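About us

Hi, I'm Margarida Mota, and I run the Tornmont Learning Exchange with a very small team and a very old coffee maker. We're a nonprofit that helps adults in and around Tornmont finish a degree or a trade certificate without having to move to the city for it.

I grew up here. When I was 19 the closest college classroom was 70 miles away, and I drove it in my uncle's pickup until the transmission gave out (so did I, for a while). I went back at 31, did most of my coursework at a kitchen table with terrible internet, and came out the other end wanting a place in town where you could sit down, plug in and ask somebody a question. We opened in July with 9 students and a borrowed printer!

These days we have 45 desks in the old Šindelář building on the main street, the one with the green awning. You bring your own enrollment, from whatever college you like, and we give you the rest: a quiet spot, fast internet, tutoring, someone to sit in on your exams, and help with those financial aid forms that make everybody want to lie down on the floor.

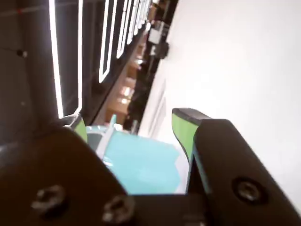

Black gripper fingers with lime-green pads.

Who you'll meet

Oratile Dlamini is our tutor for math and anything with a spreadsheet in it. She taught high school for years and she's very hard to shock, so bring her the fractions you've been avoiding since eighth grade. Ifeanyi Afolabi looks after writing and study skills, and he'll read your draft as many times as you want him to. Adelino Caldeira does the front desk, the exam bookings and the Flillia run, when we take our laptops out to the folks in the valley who can't get in to see us.

And then there's me. I do the grant writing, the college phone calls and the vacuuming.
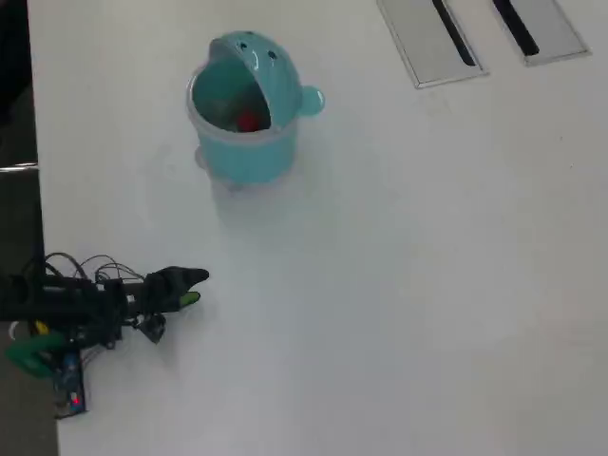 Turquoise animal container, lid up.

What it costs

Nothing, if you live in the county. Our running costs are covered by local donors and a grant from the Cekine Fund, which last year also paid out 800 dollars each to students who needed a laptop or gas money. If you live outside the county, call me and we'll work something out — I haven't turned anyone away yet and I don't plan to start.

Coming by

We're open mornings and most evenings, and there's parking behind the building. You don't need an appointment for your first visit. Bring your student ID if you have one, or just your questions if you haven't enrolled anywhere yet. Exams do need to be booked ahead with Adelino, so please don't leave that until the night before.

Page last updated January 5, 2024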